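Foro de Alquiler y Convivencia > Pisos compartidos > Ruidos y vecinos

Tema: Vibración en el suelo del dormitorio por las noches, ya no sé qué probar

embla_viklund
Mensajes: 4
Nov 8, 2022

Buenas tardes a todos. Pido disculpas por adelantado si escribo algo de manera rara, el español es mi tercera lengua y reviso cada frase dos veces, pero siempre se me escapa alguna cosa.

Vivo desde mayo en un segundo piso, edificio antiguo, con forjado de madera. En mi dormitorio hay por las noches una vibración que se siente más que se oye. Empieza después de las once y dura entre veinte minutos y una hora. Si pongo la mano en la pared del pasillo, no noto nada. Si la pongo en la pata de la cama, la noto muy bien. El vaso de agua de la mesita hace círculos pequeños en la superficie.

He preguntado a los vecinos de abajo, que son una pareja muy amable, y me dicen que a esa hora ellos ya duermen. El vecino de arriba no me abre la puerta. El administrador de la finca me ha contestado con un correo de dos líneas donde dice que no hay ninguna avería comunicada.

Cosas que ya he hecho:

1. Desconectar mi nevera una noche entera. La vibración siguió igual.

2. Poner fieltro debajo de las cuatro patas de la cama. Tampoco cambió nada, pero el suelo se raya menos.

3. Apuntar las horas en un cuaderno. Los domingos no ocurre casi nunca.

¿Alguien ha vivido algo parecido? Me interesa sobre todo saber cómo se encuentra el origen, antes de acusar a una persona.

Gracias de antemano,
Embla

pliser
Mensajes: 2.328

Bomba de agua. Edificio antiguo, segundo piso, de noche: grupo de presión. El depósito se llena cuando baja el consumo de la calle. Pide al administrador que te deje bajar al cuarto de contadores a la hora que vibra y pones la mano en la tubería. Cinco minutos y lo sabes.

li_tercero_b
Mensajes: 60

No estoy de acuerdo con pliser. Un grupo de presión arranca y para, arranca y para, en ciclos cortos. Ella dice que dura hasta una hora seguida y que los domingos no hay. Las bombas no descansan el domingo. Yo apuesto por una lavadora en el centrifugado, o por dos lavadoras, una detrás de otra. Con forjado de madera viaja por las vigas y puede salir en una habitación que ni siquiera está debajo.

Embla, ¿en qué dirección van las tablas de tu suelo? Las vigas van normalmente cruzadas con las tablas. Sigue esa línea y mira qué piso hay al otro lado del tabique.

pliser
Mensajes: 2.328

Una lavadora no centrifuga una hora.

Y hay bombas que sí trabajan seguido, cuando el calderín ha perdido el aire. Lo he visto muchas veces.

embla_viklund
Mensajes: 4

Gracias a los dos por contestar tan rápido.

Las tablas van de la ventana a la puerta. Entonces las vigas, si entiendo bien, van de izquierda a derecha, y al lado izquierdo está el piso de la otra escalera. No conozco a nadie de esa escalera, tiene otro portal y otro número.

Sobre la bomba: he escrito otra vez al administrador. Espero respuesta.

mervin.vachon
Mensajes: 60

Hola, Embla. Yo también escribo desde fuera, llegué aquí ya mayor, así que no te preocupes por el idioma, se te entiende perfectamente.

Pasé por una situación igual en mi piso anterior. Permíteme que te explique con orden lo que hice, porque yo también me equivoqué al principio. Estuve casi un año enfadado con una señora del tercero que no tenía ninguna culpa, y todavía me da vergüenza cuando la encuentro en el mercado.

El error que cometí fue buscar con el oído. Las frecuencias bajas engañan, parece que vienen de todas partes. Hay que buscar con la mano o con un acelerómetro. El del teléfono sirve para comparar habitaciones, siempre que lo dejes plano en el suelo, sin funda y sin alfombra debajo.

Mi procedimiento fue este, por si te ayuda:

Paso 1. Medir en el centro de cada habitación, con el mismo teléfono y durante el mismo tiempo. Yo puse 60 segundos en cada punto.

Paso 2. Repetir junto a las paredes, sobre todo donde crees que apoya una viga. El punto más fuerte de mi casa estaba debajo del armario y tuve que vaciarlo entero.

Paso 3. Esperar a que pare y anotar la hora exacta en que para. La hora del final dice más que la del principio. En mi caso coincidía con una luz que se apagaba en el patio.

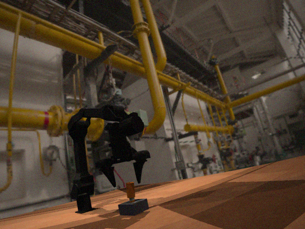 Paso 4. Hablar, pero con una hoja en la mano. No ir a decir "usted hace ruido", sino "he medido esto, ¿me ayuda a entenderlo?". La diferencia en la cara de la gente es enorme.

Lo mío era una cinta de correr. El chico trabajaba hasta tarde y hacía deporte al volver, menos los domingos, que visitaba a sus padres. Puso una base de caucho gruesa y lo solucionamos casi todo. Quedó un resto pequeño con el que se podía dormir.

tondlow
Mensajes: 4

Lo de la cinta de correr encaja con lo de los domingos mucho mejor que la bomba, lo siento, pliser.

Solo un aviso: cuidado con lo del teléfono si algún día quieres reclamar. En mi ayuntamiento no lo aceptaron ni para abrir el expediente, pidieron una medición oficial. Para orientarte tú, perfecto.

pliser
Mensajes: 2.328

Que baje al cuarto de contadores y salimos de dudas. No cuesta nada y descarta la mitad. Si no es la bomba, lo reconozco aquí.

amton
Mensajes: 2

A mí me parece que se está pasando por encima de lo principal. Embla es inquilina, ¿verdad? Entonces quien tiene que moverse es la propiedad. Yo no vaciaría ningún armario. Una carta certificada al casero explicando las fechas y las horas, y que él hable con la comunidad.

mervin.vachon
Mensajes: 60

Respeto tu opinión, amton, y la carta no está de más. Pero una carta que dice "algo vibra" la guardan en un cajón. Si la carta dice de qué lado viene y a qué hora se detiene, el casero tiene algo que preguntar. Las dos cosas se pueden hacer la misma semana.

li_tercero_b
Mensajes: 60

Coincido con Mervin. Y sigo pensando en la otra escalera. En el Registro o en el mismo administrador te pueden decir si las dos escaleras comparten estructura. En los edificios de esa época es muy frecuente que fueran una sola casa y la dividieran después.

embla_viklund
Mensajes: 4

Os cuento las novedades, aunque no son definitivas.

Ayer el administrador me acompañó al cuarto de contadores a las once y media de la noche, lo cual le agradezco mucho. La bomba estaba parada y en mi cama, según mi compañera de piso, se notaba la vibración. Pliser, lo siento. El administrador dice que de todas maneras el calderín hay que revisarlo, así que tu consejo no ha sido inútil.

Después hice los tres primeros pasos de Mervin. En el centro de mi habitación es mediana, junto a la ventana es débil, y en la pared izquierda es claramente más fuerte. Paró a las doce y cinco. Tengo ya escrita la hoja para los vecinos de la otra escalera, pero me falta saber en qué timbre llamar. El administrador preguntará si puede darme un contacto.

También he mandado la carta al casero, amton, con copia de mi cuaderno.

pliser
Mensajes: 2.328

Reconocido. No es la bomba.

Pregunta en la otra escalera si hay un obrador o una panadería en el bajo. Una amasadora también libra los domingos.

tondlow
Mensajes: 4

Eso de la amasadora no lo había pensado y tiene sentido. Aunque a las once me parece pronto para un panadero.

li_tercero_b
Mensajes: 60

Depende de la masa. Mi cuñado entra a las diez y media.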